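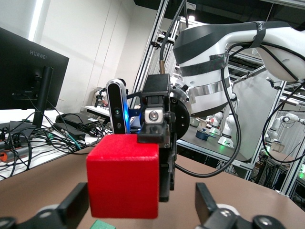 Careers > Engineering Support > Cell Technician

Cell Technician, Dual-Arm Handling (Full Time)

Rivitz Automation invites applications for the position of Cell Technician. The person appointed will be responsible for the daily setup, care and repair of a dual-arm handling cell, known internally as Apaza. The position reports to Nermina Stan, Head of Laboratory Operations.

Posted 2020-11-06
Shares: 10

Duties

The cell consists of two arms, each with a two-finger gripper, working over a shared tabletop. Objects are passed from one gripper to the other, and the arms work close together. Small errors in alignment are therefore the most common cause of stoppages. The technician will:

- home both arms at the start of the shift and check the handover position with a foam cube before any other object is used;
- inspect finger pads for wear and replace them in pairs;
- check the bolts at the wrist flange with the torque driver supplied and record the values;
- clean the camera lenses and repeat the hand-eye calibration whenever a bracket has been loosened or changed;
- check that cables have enough slack through the full range of the wrist, and renew tape and ties as needed;
- carry out the full service every 2,000 operating hours, including the joint backlash test, and file the report in Wurkier, our maintenance log.

Repairs to the arm joints are handled by the manufacturer. Gripper repairs are done in house. The technician keeps the spare parts list up to date and prepares orders for approval.

Requirements

Applicants must hold an associate degree or a completed apprenticeship in mechatronics, electrical maintenance or a related trade, and have at least two years of experience with industrial or laboratory robots. They must be able to read wiring diagrams and follow lockout procedures without supervision. Basic scripting is desirable. Training on the Gatunov calibration software will be provided during the first three weeks.

Terms

The appointment begins in February and is subject to a probationary period. The position is on site and cannot be performed remotely.

How to apply

Applications should include a resume, copies of certificates and a one-page account of a fault the applicant has traced and repaired. Questions about the duties may be addressed to Benedikt Frerichs, Senior Technician, through the careers office.

3 comments

mkl_tech: Is there any night or weekend work?

Rivitz Careers: The position is on the day shift only. The full service is scheduled during regular hours.

Dorrie P.: Does PLC maintenance count toward the two years? I have done mostly conveyors, with one pick and place robot at the end of the line.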